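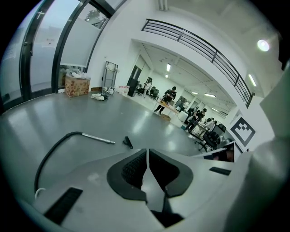

Faisal Paracha asks if we are moved in yet and whether the hand truck is free for him to borrow this weekend. No to the first. Yes to the second, if he picks it up after Friday lunch and brings it back on Sunday night.

---

For anyone who missed the earlier posts: we left the Olmedo building at the end of the lease and took the ground floor on Drirnside. Same team, same work, more windows. I'm posting the move as it goes so people stop emailing me one at a time.

---

**30th March.** Desks are usable in the back part, under the mezzanine. The front, by the windows, is still where everything gets dropped. I wanted it the other way around, but the back has the better lighting for working and the front has the door.

---

What came over first: the light wood table, the white cabinet, the office chairs, the tall black cabinet. I had the black cabinet down as last because it's the heaviest. The movers had it down as first for the same reason. They were right. Once it was in, we could see what was left to work with.

---

The movers charged for 3 hours and we used all of them. The stairs to the mezzanine weren't part of the quote, so nothing has gone up there yet. The railing is in and the lights work. It will be storage until somebody comes up with a better idea.

---

Packing notes, for the next person who does this.

The white packing material takes up a lot more room coming out of a box than it did going in. Have a place for it before you open anything. We didn't, so it goes back in the top of whichever box was just emptied, and then the box looks full when you walk past it.

---

Also on packing: don't put small bottles in with the soft stuff. I thought the cloths would cushion them. They did, and then I had to go through every cloth to find them. Cleaning bottles should travel upright in their own box with the lid off, in the last load.

---

Cúc Lâm wants to know what the cloths are for. Mostly drop cloths and dust covers. They went over the desks at Olmedo during the last week and over the chairs in the truck. They need a wash before they get folded. There's a laundromat two doors down with the big machines.

---

Boxes. We bought 70 from Prullent and I'd buy fewer next time. People fill what you give them. I found one with a desk calendar in it and a single mug.

Some of us also brought boxes from home. Those are harder to stack, but you can find them again quickly. I've spent more time than I want to admit turning plain brown boxes to look for the label. Write on two sides and the top.

---

Question from Kha Trương about the floor. It's gray with a high shine and it was like that when we got here. The landlord's sheet says damp mop, no wax. It looks good with the lights on. It also shows everything, so we'll be mopping more than we did on carpet.

Felt pads go on the table legs before it moves again. The chairs are on casters and I'm checking whether we need the softer kind.

---

Blinds. There are white rollers on part of the glass. I'd like to leave the upper panes clear. There's a tree outside and the light through it is pleasant in the morning. The desks are far enough back that glare hasn't been a problem so far. If that changes in summer, we'll pull them down and I'll stop talking about the tree.

---

Order of work for the rest of the week:

- Cloths to the laundromat
- Bottles into the cabinet, bottom shelf
- Flatten the empty boxes and tie them up
- Packing material into bags, one for us to keep and the rest to Flundar, who take it back for reuse
- Sweep along the windows, then mop
- Hand truck against the wall by the door, every time

---

On that last one. In the old place the hand truck lived in a closet and people carried things by hand so they wouldn't have to go get it. I want it where it can be grabbed. It leans fine. It doesn't need a hook.

---

Yi-chun Poon has asked for the window end as a meeting spot once it's clear. Fine with me. It would need a table, and we only have the one, which is in use from morning on. I'm looking at a secondhand round one with 3 chairs. The seller is holding it until the first week of April.

I measured and it fits with room to walk past. Delivery is extra. I may just take the truck over and get it myself.

---

Small thing: bring your own extension cord if you're coming in this week. The box they were all packed in hasn't turned up. It says CORDS on it, or it says KITCHEN with CORDS written underneath. I've heard both.

---

Update on cords: found. It was KITCHEN. The kettle was in there too, so there's tea.

---

Skarphéðinn Eskildsen suggests leaving a few boxes unopened for a month and tossing whatever we don't miss. I've done that at home and ended up throwing out the warranty for the fridge. We'll open them all. Whatever doesn't have a place by the end of April goes on the giveaway shelf, and whatever is still on the shelf after that goes to the thrift store.

---

Mail is being forwarded from Olmedo. Packages aren't, so change the address on anything you've ordered. The new place takes deliveries at the front door on weekdays. Ring and wait, it's a walk from the back.

Faisal, the straps for the hand truck are in the white cabinet. Take both.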